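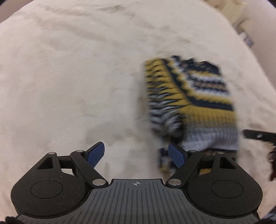 Sweater season is over at my house, so this week I finally dealt with the knits. I do it on the bed because the bed is the biggest flat surface I own, and because I can't go to sleep until it's done. (Works on me every time. Last year I tried the dining table and had a pile of cardigans next to the salad for four days.)

First thing, strip off the comforter and work on a plain, light-colored sheet or blanket. You'll see every bit of fuzz, every stray hair and, heaven forbid, any moth bits. It goes in the wash afterward anyway.

Chunky ribbed knits, the stripy mustard and navy kind I can't stop buying, do NOT go on hangers. I lost a gorgeous one to shoulder bumps years ago and I'm still sore about it. Fold them! Lay the sweater face down, bring each side in to the middle with the sleeve straight down over it, then fold up from the hem once. Just once if it's thick. My friend Morenike rolls hers and swears by it, but rolled rib takes up half my drawer and always comes out with a funny wave at the bottom.

When you pick up a heavy knit, scoop it from underneath with both hands. Grabbing one corner and letting the rest dangle pulls the rib out of shape, especially if it's just been washed. I still do it when I'm in a hurry, and I have one scarf that's now about as long as my hallway.

For pills, go over the elbows and under the arms with a sweater comb before you fold, pulling the fabric flat with your other hand. Short strokes. Fair Isle and zigzag patterns need a lighter touch, those loose strands on the back catch so easily, so turn the piece inside out and check for loops first. If you find one, ease it back with a blunt needle and please don't snip it.

Wash everything before it goes away, even the things you wore once. I do mine in cool water with a squirt of wool wash, soak for 16 minutes (that's how long my podcast intro and first ad break run, ha), then roll in a towel and dry flat.

I store mine in two of the zip bags from Tolska, heavy stuff at the bottom, cedar blocks in the corners. Sand the blocks a little if they've lost their smell. Mine needed it by July last year.

The whole pile was 25 pieces and took me an evening, not counting the drying. Socks are next and I'm not looking forward to it.

Posted 4/27/18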